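Vimell comes back in December, and this time it has a doctor

When the first season of Vimell finished, the ship was drifting without power and half of the crew was asleep in the lower deck. Ilham Alaoui, who created the series, says she did not plan to leave the viewers there. The money for the last episode was gone, so the story stopped one scene early.

The second season starts 26 years later. The sleepers wake up on Brelumico, a mining moon which was only a name on a map in the first season, and they discover that their captain has become an old man. Ashraf Kettani plays him again, under three hours of make-up each morning. "I arrive at four o'clock and I am young," he told me. "At seven I have pain in my knees, and the pain is real."

I visited the production for one day, in the old Benkirane warehouse, where the corridors of the ship are standing again after a long time in storage. They are narrower than they look on the screen. Two actors cannot pass each other without turning the shoulders, and Alaoui uses this in almost every quarrel.

The new season is slower and, from the 3 episodes I could watch, also better. The first one has almost no dialogue for its opening ten minutes. The second brings in the Cillix, a trading family who own the air on the moon and sell it by the hour. Their scenes are the funniest thing Alaoui has written. I was less convinced by a long dream in the third, which explains things we had already understood.

Much of the plot now happens in the medical bay, where the sleepers are treated one after another. Alaoui wrote these pages after many evenings of reading about surgery.

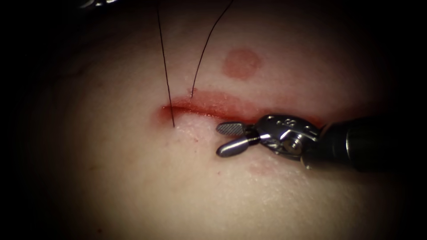
Robotic surgery: an instrument over an incision, with two sutures.

She keeps a notebook for every character, and the captain's has 100 pages already. Small details travel from there to the set. The number 1194, painted on his cabin door, is the number of days he spent alone, and no one in the series ever mentions it.

Kettani would like a third season. Alaoui has an ending for it, but she wants to sleep first.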